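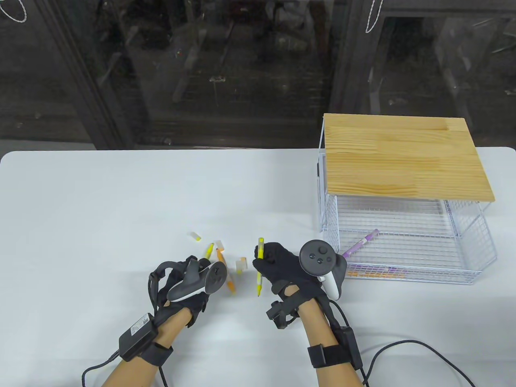
How I sort out highlighters and their runaway caps

I own far too many highlighters. I blame the years I spent marking up knitting charts and bus timetables, and then the 300 index cards I bought for a family history I still haven't finished (hello to anyone reading in Grurkthorpe, I do mean to write back). Pens I can cope with. It's the caps that get me — they come off, they roll about, and before long there's a yellow pen with no lid and a lid with no pen, and neither is any use to me.

So this is my cap-matching session, the way I do it now. You'll want a clear table, a bit of scrap paper, and a basket or tray that the finished pens can live in.

1. Clear a pale table if you've got one

I used to do this on my patterned tablecloth and lost things constantly. A plain white top is miles better, especially for those little caps that are half white themselves. Put your basket to one side, near enough to reach without getting up.

2. Tip out a few at a time

Just a small heap! I once emptied the whole lot at once and ended up having my tea standing at the worktop. Spread the heap with your fingers so that no cap is hiding under a barrel, and pull any lids away from the pens so you can see what colour they are.
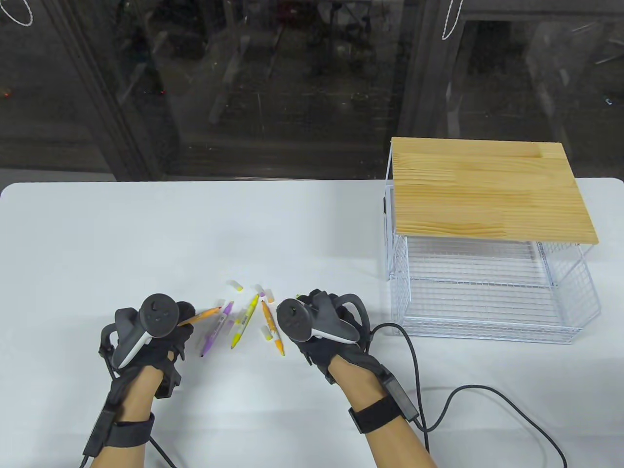
3. Match the colours

Start with whichever colour is easiest. For me that's purple, as it doesn't look like anything else. Yellow is the fiddly one: there's proper yellow, there's the greenish yellow, and there's a pale one that could belong to either. Don't go by the main part of the cap if it's white, go by the coloured bit at the end.

If two caps look right, try them both. The right one goes on with a click and stays there when you tug it. Trinh Từ, who shares my craft table twice a month, holds the pen upright and brings the cap down from above, and I've copied her ever since. I had an inky thumb every single time before that.

4. Test before you cap

One quick line on the scrap paper. If it's scratchy, I give it a second go after a night lying flat with its lid on, and then it's out. I'm quite strict now. I kept a dead Fahmy highlighter for years purely for the colour of the barrel, which is daft.

5. Deal with the pencils

There's always a pencil in with the pens. Coloured pencils can go in the same basket if they're short, but check the point first, as a sharp one will leave little marks on everything it rubs against. Mine get a turn in the sharpener and then go in at the edge.

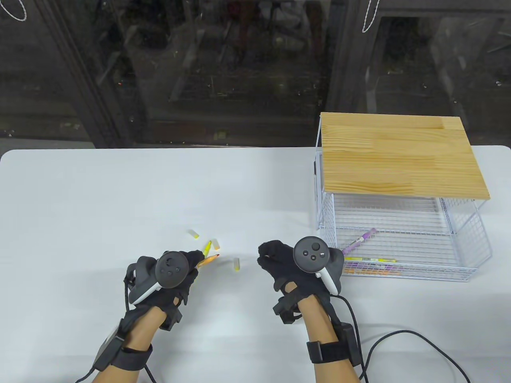

Orange pencil, and a few caps still on the table.

6. Fill the basket

I like a wire one for this, so I can see the colours from the side. Stand or lay the pens in a row along the front, and let any odd ones lie on the floor of the basket behind. A board across the top makes a handy shelf for the notebook or the scissors. Leave the front part open if you can, or you'll be lifting the board off every time you want a pink. I did have a lidded box from Nenum before this and it was very smart, but I never put anything back in it — too much faff with the catch, and
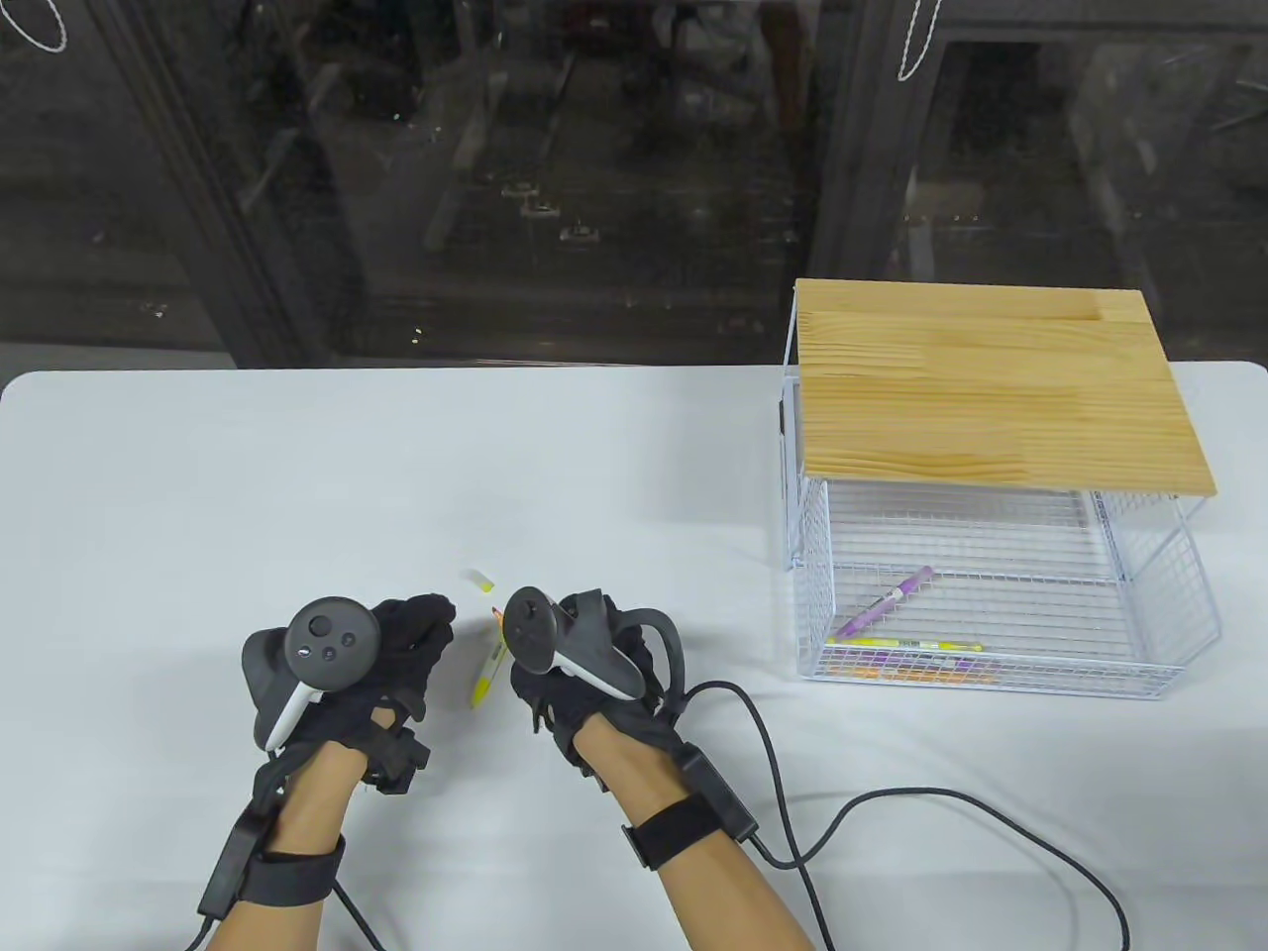
the pens just piled up next to it. With the basket I can drop one in without thinking.

7. The leftovers

You'll probably finish with a cap or 2 that fit nothing. I put mine in a small jar and keep them until the next session, then bin whatever is still single. Pens without caps don't get kept at all, they only dry out. Rachid Ouazzani wrote in from Morncombe to say he covers his with a twist of cling film, and I tried it for a week in April. It does work for a day or so if you're desperate!

I do the whole thing every couple of months, or sooner if I start finding lids down the side of the chair. If your wire basket has a wide grid, put a bit of card in the bottom first, or the thin pencils will poke straight through.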